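How to Clear and Fold Clothes Left on a Bed

Start with the bed, so you have a flat place to work. Move folded blankets to the far end and stack them against the wall. Set the pillow aside.

Pick up dark pieces first and keep them apart from the whites — lint shows on black cloth more than on anything else. Shake each piece once, lay it face down, fold the sides in, then fold it up from the hem in 2 turns.

A woven mat next to the quilt gives a firmer surface for thin fabric. Smooth the mat before you use it. 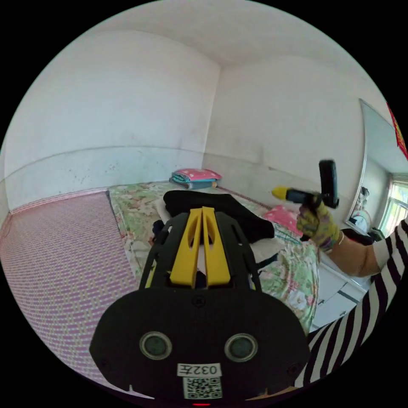
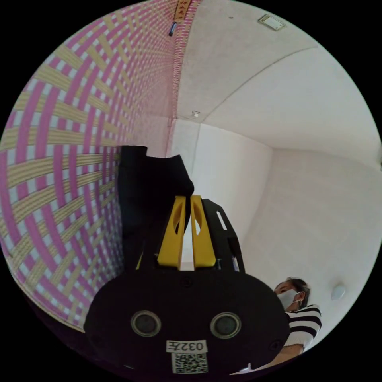
Filed under: Bedroom, Folding

Put the finished pile away before you straighten the quilt. Pull the quilt toward the corners, then put the pillow back.

Marcela Vrabec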